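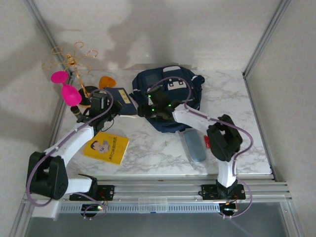

About Stockdale

Stockdale covers courts, constitutions and contested votes. We started in May with 2 reporters and a shared distrust of the phrase "historic ruling." There are now four of us: Štěpánka Sýkora edits, Bautista Núñez and Melati Rondonuwu report, and Kieran Carroll reads the judgments all the way through, footnotes included.

We don't believe a referendum settles much until somebody has read the law that called it. We don't take turnout figures from the side that won, or excuses from the side that lost. Government press offices send us plenty of statements. Most go unquoted.

Our first long report followed the Dendstead boundary case, with 1278 pages of filings and very little in them to support what either party was telling the cameras. Readers complained that we were unfair to both — we reread it and left it alone.

Money comes from subscriptions. No party, ministry or campaign pays us, and we would ask why if one offered. Corrections go at the top of the story, with the date. Send them to Štěpánka, preferably with a document attached.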